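Print this page | E-mail to a friend
14 shares | 5 comments

Extended warranties: your questions, answered by someone who rarely buys them

Do I need an extended warranty at all?

Probably not. The shop wants you to have one, which should tell you something. A washing machine from a decent maker either fails early, when the normal guarantee covers you, or plods on for years. Cover for the middle bit is priced so that the seller comes out ahead.

But the man at Candier said my model was "known for faults".

Then ask him why he is selling it. I have heard this line at two branches, once about a fridge I had owned for ages without trouble.

What does a plan really cost?

More than the leaflet suggests. The Wolden five-year plan I was offered came to £97 up front, on a dryer that was hardly expensive to begin with. The monthly version looked gentler until I added up the payments. 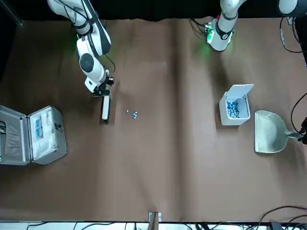

Kumudini Herath wrote in to say I am too hard on these plans. Hers paid for a new oven door and a visit from the engineer, and she would have struggled to find the money in one go. She also thinks people who can shrug off a big repair bill should be slower to lecture those who can't.

Fair enough, and I have no quarrel with the last part. If a sudden bill would sink you, cover may be worth paying over the odds for. I would still try putting the same sum aside each month first.

Does "accidental damage" mean any accident?

No. Read the exclusions. The Cuadros booklet leaves out scratches, dents, anything done by a pet and anything done "through lack of care", and I would like to know what sort of accident is left after that. Ask for examples in writing before you sign.

Will they replace a broken machine with a new one?

Sometimes. Look for the words "at our discretion". They may repair it three times first, or send vouchers for their own shop. A reader with a £494 dishwasher was offered vouchers worth far less, on the grounds that it had aged.

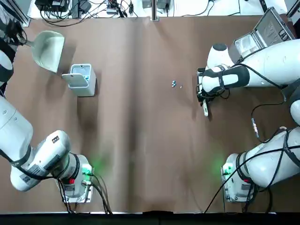

Vouchers also tie you to one seller's prices, so check what the same machine costs elsewhere before you accept. If you think the offer is too low, say so in writing and ask how they arrived at it. I have known the figure go up after one polite letter - make of that what you will.

Can I cancel?

Usually, and early on you should get all your money back. After that it gets murkier. Uveo renewed my cover in April without so much as a phone call, so look at your bank statement as well as your post.

We use cookies to remember your settings. Accept | Manage cookies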